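Putting the winter knits away

The heating has been off in most houses for a fortnight and the heavy jumpers are starting to get in the way. With everyone at home, several readers have written to say they are finally sorting out their wardrobes, and a few have asked how to store fluffy knitwear so that it still looks like something in September. Gerrit Matlala, who ran the knitwear repair table at our Clamo Street sessions until we had to stop in March, has sent in his method. It needs a bed, a clean towel and an hour or so.

Start by emptying the drawer or shelf completely and wiping it out with a damp cloth. Leave it open to dry while you deal with the clothes. Lay each piece out on the bed, one at a time, with the sleeves pulled away from the body. A dark blanket underneath is useful with pale wool, as you will see stray fibres and loose ends straight away. Pale blankets do the same job for navy and black.

Look at the places that take the wear: cuffs, underarms, the edge of the front opening and the back of the neck. Fuzzy yarns hide small holes, so feel for them with your fingertips as well. Gerrit marks anything that needs mending with a safety pin and carries on, and does all the sewing in one go at the end. 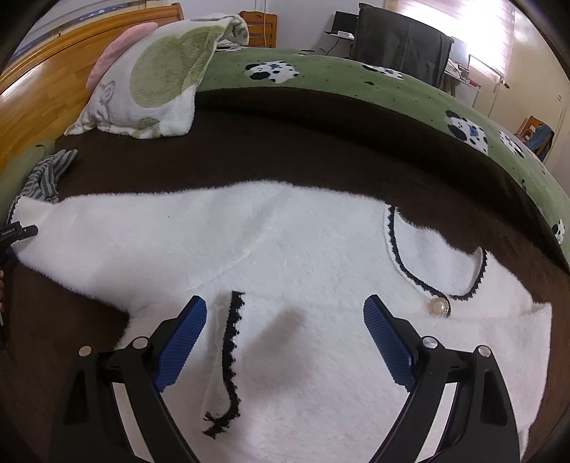

A fluffy white cardigan with black edging, laid out on a dark brown blanket.

Contrasting trims need a bit more thought. A crocheted edge can pull the fabric out of line if the garment is hung up for months, and black yarn next to white should be tested before it goes anywhere near water. Press a damp piece of white cotton against the trim for a minute. If any colour comes off on the cotton, hand wash in cold water only, on its own, and do not leave it to soak. If the cotton stays clean, a cool hand wash with a wool detergent is fine.

Frayed ends on ties and tassels can be tidied with sharp scissors, but take off very little and never cut into the knot. Single decorative buttons are worth checking too. Give each one a gentle tug, and if the thread is slack, sew it down again with a small flat button behind the fabric to take the strain. Buttons with a metal rim should be dried with a cloth after washing.

To dry, roll the garment in the towel and press out the water without wringing. Lay it flat on a second towel, ease it back to its proper size and keep it away from radiators and direct sun. Long-pile knits can take two days. Turn them over once. When the wool is completely dry, shake it lightly to lift the pile. Do not brush it unless the care label says you can.

Folding is simple. Fasten the front, turn the garment face down, bring the sleeves straight across the back, fold in the sides and then bring the hem up to the shoulders. Put a sheet of acid-free tissue wherever black trim would lie against white wool. Stack no more than four to a pile, with the fluffiest on top. Cotton bags or old pillowcases are better than plastic for the long months, and a few cedar blocks in the drawer will help keep moths off. Sand the blocks lightly when the smell fades.

Anything you have decided not to keep should stay with you for now. The collection point at the Herora hall is closed and bags left outside will get wet. We will print the new dates as soon as we have them.

Mending questions for Gerrit can be sent to the newsletter in the usual way. He will answer 3 of them in the next issue, and would particularly like to hear from anyone who has managed to match an old black crochet cotton.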